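Silwood Sing and Play: where we've got to
Progress report to the Jilby Fund, May 30, 2025

Hello all, and thank you again for letting me write these the way I talk. We're past the halfway mark of the grant now and there's plenty to tell you, most of it good.

The Greralcombe day centre sessions are the heart of it. We've run 19 since November, an hour each, with cello, accordion and whoever can be persuaded on to the tambourine. Princess Baluyot has led nearly all of them and she's a marvel with the stroke group. She starts on something everyone half knows, takes it very slowly, and lets people come in on the ends of the lines. One gentleman who barely speaks at home sang two whole verses of a sea song in March, and his daughter rang me that evening to ask for the words!

The ward visits have been harder going. We'd hoped for one a fortnight, but the hospital shut two bays over the winter and we lost five visits in a row. I've moved those to the summer, with the ward sister's blessing, and Princess has kept the dates free. Nurses have asked for quieter music after lunch (fair enough), so the accordion now stays in the car until three.

Now, the spring concert. We sold or gave away 200 tickets, filled the hall, and the choir got through the whole of the new piece without stopping, key change and all. Concert blacks were a late decision and I spent more of April than I'd like on shirts and hems. 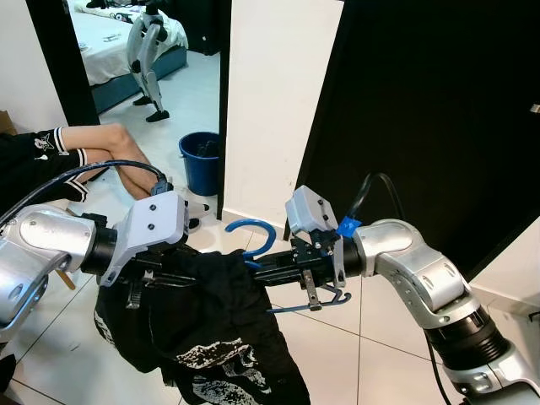 A black garment and its blue hanger.

Money next. The piano at the day centre needed more than a tuning, and the bill was £295 against the £200 I'd put down for it. I've covered the gap from the travel line, where the missed ward visits left us some slack. If you'd prefer it shown differently, tell me and I'll redo the sheet.

Still to do: the songbook. Pastor, the printers, have quoted for large type on cream paper with a wire binding, so it lies flat on a lap or a tray. We have 15 songs cleared and I'm waiting on permission for two more. I'd like to go to print before the school holidays, when half our players vanish.

One request. Could we carry on the ward visits into November, using the same money? It would mean an extra six weeks on the end date and nothing else changes. A yes or no by email is fine.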